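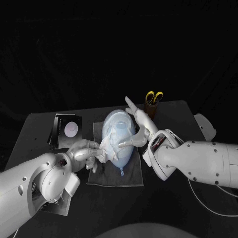 Figure 2. Tissue paper layered over an inflated balloon on a folded cloth.

4.2 Visitor survey at Grendley

Survey forms were handed out at the two beach entrances in February, when most visitors were staying in town for a week or more. Of the 100 forms returned, 79 named clean sand as a main reason for the trip. Parking was raised by nine visitors, all of whom had used the north lot. Marciniak and Akpan found a similar pattern at Cleklow, although that beach has no hotels within walking distance. Answers on water quality were left out of the totals, as the wording of the question was changed partway through the month. Families and couples are treated as one group in the rest of this section.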